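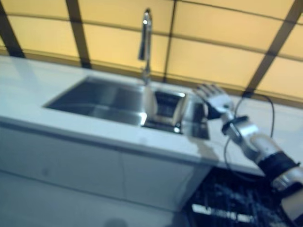
Setting Up Your Kindurach Slow Cooker: First Use and First Recipe

March | By the Plemis Kitchen Desk

Section 3. Before you cook anything you care about

The leaflet packed with the Kindurach says it is "ready in moments." Ignore that. Set aside an afternoon and use cheap ingredients the first time.

1. Take out the pot, the lid and the loose rubber ring. The ring goes in the groove under the lid, flat side up. The drawing in the leaflet shows it the other way, and the lid will rock if you follow it.

2. Wash the pot and lid by hand. Both are sold as dishwasher safe. The glaze on ours went dull after a few cycles, so make up your own mind.

3. Pour in 1,000 ml of water, put the lid on, and run it on High for 3 hours. Expect a smell. Open a window.

4. Throw the water away and wipe the pot dry.

CAUTION: Do not put a hot pot on a cold or wet surface. The box claims the pot is "shockproof." We wouldn't test it.

Section 4. The bean stew

The recipe booklet has 114 recipes. A good number of them are the same chicken dish with a different spice. Start with the beans.

1. Soak 500 g of dried white beans overnight. Drain them, cover with fresh water in an ordinary saucepan, and boil hard for at least ten minutes. The booklet leaves this out. Don't skip it, whatever the booklet says – a slow cooker may not get hot enough to make some beans safe.

2. Drain again and move the beans to the pot with two chopped onions, a carrot and a bay leaf. Add hot water until they are covered by an inch.

3. Cook on Low for eight hours. The booklet says six. Ours were still chalky at six.

4. Salt at the end and taste before you add more.

NOTE: The Nasrallah spice sachet in the box is mostly salt and paprika. If you use it, leave out the salt in step 4.

NOTE: The "Keep Warm" light comes on by itself when the timer runs out. Two hours on that setting is plenty. The Kamorwood model has the same light but needs the dial turned by hand.

12 comments | 8 shares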